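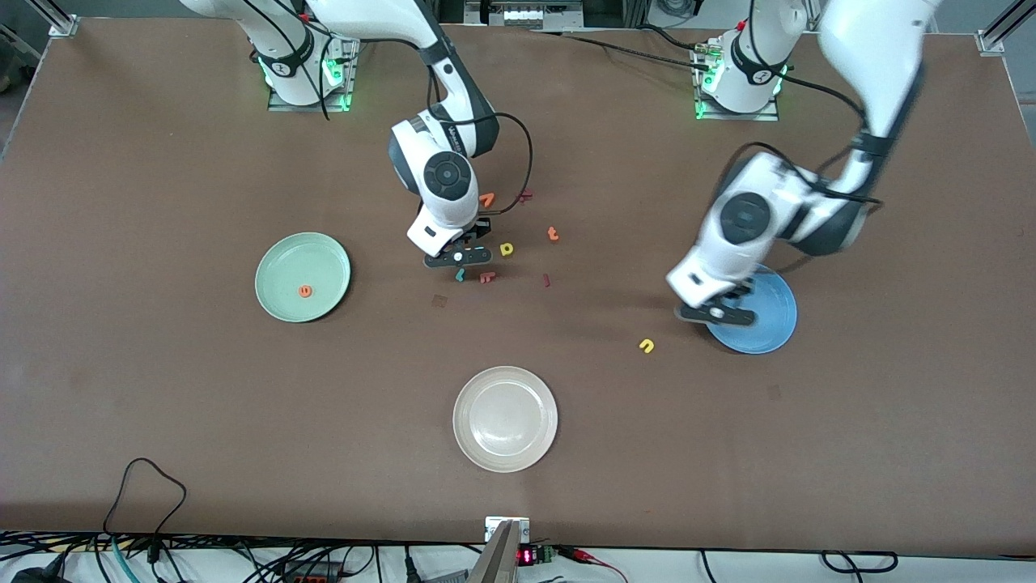

Zestgate opens letter-sorting program to outside operators

Sep 12, 2022

The Zestgate robotics centre has opened its two-arm demonstration program to operators from outside its own staff. Participants guide a pair of table-mounted arms by remote control as they move foam letters onto plates, and each completed run is stored as a demonstration from which the arms' control software is trained.

The centre has set a target of 100 demonstrations for the first stage. Operators work in sessions of 10 runs, with a break of five minutes between sessions. Letters are scattered afresh before every run – a practice adopted so that the software does not learn a single fixed layout.

Small cameras at the grippers record the approach to each letter, and their footage is kept with the joint positions of both arms. Runs in which a letter is dropped are labelled and retained for separate analysis. 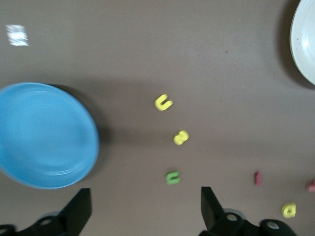 Do operators need previous experience with robots?
None is required. New participants complete five practice runs under supervision, and these are excluded from the training set.

Software for the program is supplied by Prindis under an agreement with the centre. A second stage, in which the arms will be asked to sort letters by colour, is scheduled to begin in October. Enquiries may be directed to the Zestgate program office.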